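**Candport says its online qualifier is fixed. Players want proof.**

2023-02-25

Candport has promised a smoother second qualifier for its Tamex league after January's event ended with two matches replayed and one never finished. Organizer Janaína Miranda blamed "server trouble" and said 600 players have signed up again. 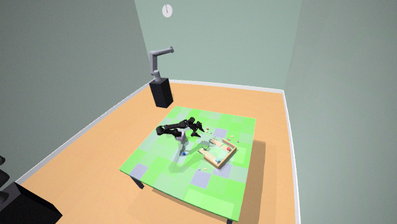 She would not say what has changed. The servers are the same, and so is the entry fee of 25 dollars. Team captain Kuldeep Rajput, whose squad lost its replay, is still waiting for a refund.

"They told us it was fixed last time too," he said – and he has entered anyway.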